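Walking the Zernstead to Grolla route alone - worth doing the middle section? 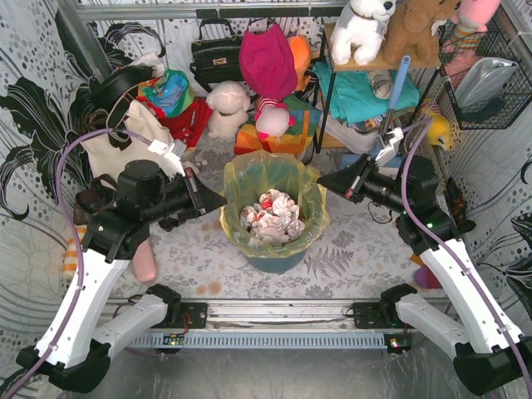 Natalie Heywood

Posted March 24, 2021

Hi all, long-time reader and first-time poster. I've got my heart set on walking the old pilgrim road from Zernstead down to Grolla in August. The guidebook says 298 miles and I've given myself 27 days, which leaves a bit of slack for blisters and for sitting in churchyards eating cheese (my main hobby on these trips).

My question is the middle part, from Winent across the plateau. I've read two trip reports and they couldn't be more different. One guy called it the best week of his life and the other one took the bus. I've done a couple of long walks before but always with my sister, and this time it'll be just me. Would you walk it or skip it?

------

rezende_on_foot wrote:

Walk it! I did the whole thing the summer I turned fifty and the plateau is the part I still dream about. You get up before dawn, you can hear sheep bells somewhere off in the dark, and then the sun comes up and you can see the road going on forever in front of you. Yes it's dry and yes it's long between villages, but I cried when I came down the other side and I'm not much of a crier.

Get your pilgrim card stamped at the bakery in Winent, by the way. The church is usually locked.

Neusa

------

sherifk wrote:

I'm going to be the grump here. I took the bus and I'd take it again. There's no shade worth the name up there, and in August you'll be done walking by eleven in the morning or you'll be miserable. The second stage is 30 kilometers with one fountain on it, and it was dry when I went through. I had three liters with me and finished the last of it well before the hostel.

The river section after the plateau is gorgeous and hardly gets mentioned. I'd rather have two extra days there.

------

rezende_on_foot wrote:

Sherif, you walked it in a heat wave, you told us so yourself in the other thread! That's hardly a fair test.

------

sherifk wrote:

It was a heat wave in August. She's going in August. I don't think I'm being unreasonable.

------

tarcisioq wrote:

I'm somewhere between you two. I walked the plateau but split the long stage at the farm past the second crossroads. They have four beds and a lady who makes an amazing bean soup. You have to phone the night before and she doesn't like it if you call during lunch. That made it a really nice couple of days for me, and I'm slow.

As for going alone, I wouldn't worry too much. I kept running into the same people every evening, and by the end we were saving each other bunks.

------

raissa.c wrote:

Solo woman here, did it two summers ago. Never felt unsafe, but I did feel lonely on the plateau, more than I expected to. Some days I didn't talk to a soul until dinner. I ended up loving that, though my friend hated it and went home from Winent, so it depends on you.

Do not trust the Zaugg map for that part. It shows a path cutting off the big bend after the quarry and there's just a fence and a very angry dog.

------

sherifk wrote:

The dog! OK, we agree on the dog.

------

Natalie Heywood wrote:

Thank you all so much, this is more help than I got from a whole winter of reading. I'm leaning toward walking it and splitting the long stage at the farm. Tarcísio, do you still have the phone number? And Sherif, I promise I'm taking you seriously about the water - I'll carry four liters and complain about it the whole way.

------

tarcisioq wrote:

Sent you a message with the number. Say hi to her from the Brazilian with the broken umbrella, she'll know.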